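Keeping a Kitchen Counter in Order
January
By Narendra Mathur, Pidby Household Guides

Allow 14 minutes for the full procedure.

1. Clear loose items from the counter and place dirty dishes in the sink.
2. Group dry goods against the backsplash. Cereal boxes, jars and canisters should stand together, with lids closed.
3. Wipe the surface from the backsplash forward, then dry it.
4. Return the cutting board to a spot within reach of the sink.
5. Set the paper towel holder at the end of the counter.

Comments

benedetti_k: My board warps if I lay it flat while damp. I stand it up overnight.

Roz: Does step 3 apply to sealed stone?

N. Mathur: Yes, with a soft cloth.
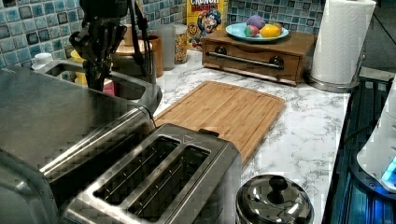
Photo: Pidby Household Guides. Cereal, jar and canisters grouped by the tile, with the bamboo board near the sink.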